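Sorting afternoon at Kultstead: what goes in which basket

Dear members,

On Thursday we had again a sorting afternoon for the textile bank, and I promised to Tayla Sheehan that I would write down how we do it, so that the people who come next time don't need to ask everything twice. My name is Femke Nijs, I do the cloth side of the textile bank for the second year now. Please excuse my English where it is a little stiff.

First the numbers. Since March we have received 1009 pieces. Of these, 78 were not good enough to pass on, and they went to Vanhove, where they are cut into cleaning rags. I find this a good result. Last year many more pieces had mold or broken zippers, and I believe the new note on our door ("only washed, only dry") has helped.

Now the method. We work at a table with two baskets, and the pile comes in between them. You take one piece from the pile, you look at it on both sides, and you decide. The basket on your right is for what can go out again as it is. The basket on your left is for what needs a needle: a loose hem, a missing button, a strap that comes off. Please don't make a third pile "for later". We had such a pile in March and it stayed on the windowsill for weeks.

Some of you asked me if bags belong with the clothes. Yes, they do, when they are made of fabric. Open every bag before you put it away and feel inside with your hand, also in the corners of the lining. In the past months I have taken out bus tickets, hair clips, one house key and a very old candy. If there is something of value inside, it goes in an envelope with the date on it, and the envelope goes to Tayla.
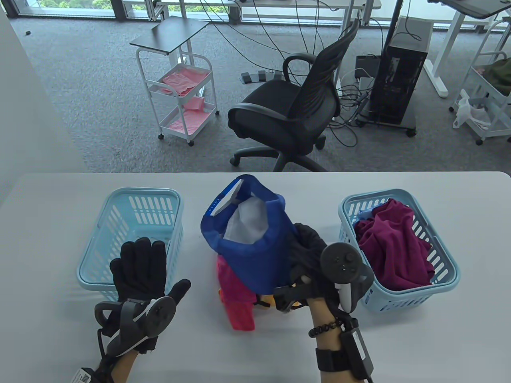
Large cloths can go in the basket without folding. We fold them afterward, with two persons, and it is much quicker than when one person fights with it alone. Small things, such as scarves and napkins, I like to have folded directly, otherwise they slip under the big ones and we find them again only when the basket is turned over.

About colors: it isn't necessary to sort by color. Drollura, who takes our good pieces for their shop in Wullcombe, does that on their side and they have their own order for it. What they do ask is that bright new cotton is kept apart from white, as it can give off color if the boxes stand somewhere damp. They take 15 boxes from us at one time, so please close a box when it is full and write only "mixed" or "white" on the lid.

We can still use more hangers (the simple ones, no wood please, they are too heavy for our rail) and strong thread in dark blue. The next sorting afternoon starts at two o'clock, and there is tea. If more than 20 people want to come, we will make two groups, so send me a short message first.

Femke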